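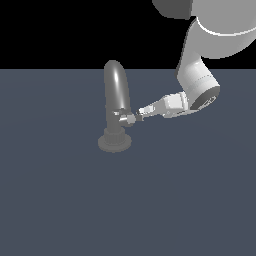 Can you move a mail archive without taking the journal offline?
Only if the new journal address is live before the export starts and both archives collect in parallel until the last batch is checked. That was the main point of the Remgate open day on November 7, 2024, and most of these notes deal with how they do it.

Remgate runs its migration lab on the second floor of a former printworks, a short walk from the station. The day was split between a morning of talks and an afternoon at the benches. I went for the archive work and skipped the session on licence reporting.

Fadi Chamoun opened with the source side. Their usual starting point is a Dimulside archive, which stores each message once and keeps a separate table of who received it. Exporting the messages is quick. Rebuilding the recipient list for each one is slow, as the table is indexed by mailbox and the export reads by date. His team now copies the table to a second server first, re-indexes it there and points the export at the copy. The live archive carries on as normal, apart from a short lock while the copy is taken.

The test set had 593 mailboxes, of which 446 belonged to people who had left. Leavers are the awkward part. They have no account in the target directory, so there is nothing to attach the mail to, and a plain import drops it into a catch-all. Remgate creates a disabled stub for each leaver, carrying the old address as an alias, and imports against that. The stubs can be hidden from the address list in one pass afterwards.
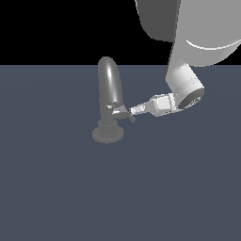

The aliases need care, though. If a leaver's address has since been given to a new starter, the stub will clash with a live account and the directory sync will reject one of them. Tala Qudah showed the check they run for this, a comparison of every historic address against current proxy addresses, with the clashes written to a CSV for someone to decide by hand. I asked whether it could be automated. She said they had tried it in April and gone back to the manual list, mainly for legal hold cases.

After lunch we moved to the benches. Dénes Bárány ran an import into a Chiu tenant with 4 worker threads. He started with more and the target began returning throttling errors, at which point the tool backs off and retries. The retry logic is sensible: it waits for the period given in the response header, then adds a small random delay so that the workers do not all come back together. Batches are fixed at 100 messages. A failed batch is split in half until the bad message is isolated, and that message is logged with its original ID and set aside.

Verification was the part I found most useful. Message counts alone are not enough, as some platforms merge duplicates on import. Remgate hashes the sender, the sent time, the message ID and the attachment sizes. They leave the body out of the hash – line endings and character sets get changed in transit, and the result is a report full of false mismatches.

Rendered view: grey upright fixture on a flat surface.
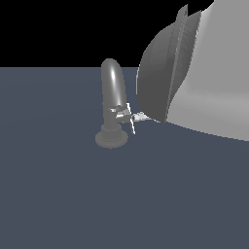 Grey fixture on a round base, rendered view.

The last demonstration was search. Majdi Karam ran the same set of queries against the old and new archives and compared the results. Differences came mostly from attachments: the old indexer read inside zip files and the new one does not by default. There is a setting for it, and it has to be switched on before the import, or the whole set needs indexing again.

Questions I brought back for our own Cornetti archive:
Do we still hold the encryption keys for the oldest volumes?
Which historic addresses have been reused?
Does anyone rely on searching inside zip files?
Who signs off the set-aside messages?

Bahman Hassanpour has offered to send the address check script, which should run against our directory with small changes to the column names. I will try it on the test domain first.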